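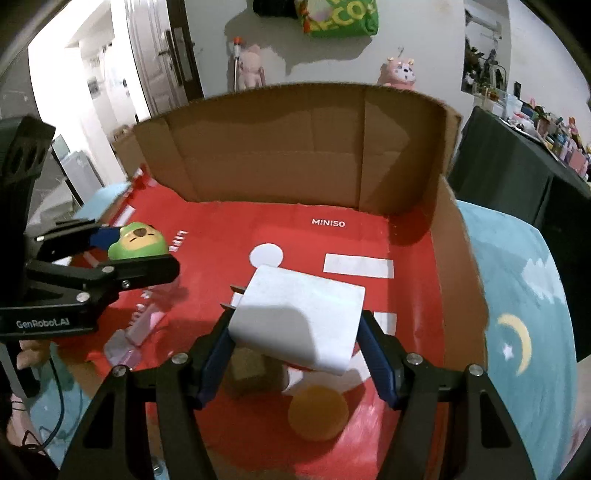 Visit to the Ketilsson board works, Nustotbridge

2024-05-12

The Ketilsson works stands on the low side of Nustotbridge, between the river and the old goods yard. It makes corrugated board and converts part of it into boxes on the same site. The rest leaves as flat sheet for other box makers. The visit was arranged in March and covered the reel store, the corrugator, the converting hall and the test room. The effluent plant was closed for cleaning and was not seen.

Visitors report to the gatehouse on the river side. The entrance shown on most maps is for lorries only. Ear plugs, a hi-vis vest and overshoes are issued; safety glasses are not, so anyone who wants them should bring their own. Our guide was Gunvor Boström, who runs the test room and previously worked on the wet end of the corrugator.

Reel store

Paper arrives on reels, stored on end and moved by clamp truck. The clamp pressure is set according to the grade. Too much pressure makes the reel oval, and an oval reel runs with a varying tension that shows up later as poor bonding. Several reels near the door had been marked for this fault and were waiting to be used on short orders at low speed.

Liner and fluting are kept in separate bays. The liner is mostly recycled, with a smaller stock of kraft for boxes that will be kept in cold stores. White-top liner is wrapped until it is needed. The store is not heated, and in winter the reels for the next shift are brought inside early to let them warm through.

Corrugator

There is one corrugator, fitted with two single facers. The fluting is softened with steam, pressed between grooved rolls and glued at the tips to the first liner. It then travels along the bridge to the double backer, where the second liner is added and the board is dried over hot plates. The bridge holds a slack length of web folded over itself, so a reel change at one end does not stop the other.

The glue is starch and is made up on site. Its gel point is the figure the operators watch most closely. If the starch gels too soon it does not soak into the paper, and if it gels too late the board reaches the knife with a soft bond. Borax is used to adjust it. A sample is drawn from the tank at the start of each shift and after each change of grade.

Warp was discussed at some length. Board that leaves the knife flat may curl in the stack as the two liners settle to different moisture levels. The works corrects this with water sprays on the drier side and by changing the wrap on the preheaters. Boström's view is that operators tend to correct too quickly, before the last correction has reached the stacker. New staff are told to wait and look at a settled stack first.

Converting hall

Two lines were running, known by their asset numbers, 722 and 724. Line 722 is a flexo folder-gluer and makes ordinary slotted boxes. Line 724 is a rotary die cutter and makes trays, fitments and anything with a shaped flap. There is no 723. The number belonged to a stitcher that was scrapped, and the gap was left in the register.

On 722 the main trouble is the gap between the flaps at the glued joint. The works allows 5 mm either side of the drawing for transit boxes and less for boxes going to automatic packing lines. A box with a skewed joint will still close by hand but will not open square in an erecting machine.

On 724 the cutting dies are held in racks along the wall, each with a card giving its last sharpening. Creasing rules wear more slowly than cutting rules but are changed at the same time. Waste is taken away by a belt under the floor to the baler.

Printing is in up to three colours. The Clava range, sold to growers, is printed directly on the board after corrugating. The Pevura range has its liner printed first and is coated, which gives a better finish but needs lower heat on the hot plates. Scuffing of the coat on the folder belts remains a problem — the belts had been changed shortly before our visit and the results were still being collected.

Test room

The room is held at a fixed temperature and humidity, and samples rest in it before testing. We saw an edge crush test, a burst test and one box compression test. Each batch is tested on 10 samples. The box failed first at a corner, then along a panel, as expected. Boström pointed out that hand holes and heavy print across a panel both lower the result, and that customers seldom mention either when asking for a given strength.

Practical notes

The tour takes most of a morning and involves several flights of open stairs. Photography is allowed in the reel store and the test room, by agreement elsewhere. The canteen takes cards only. Parking by the goods yard is free, but the footpath from it floods when the river is high, and the longer way round by the bridge is then the only route to the gatehouse.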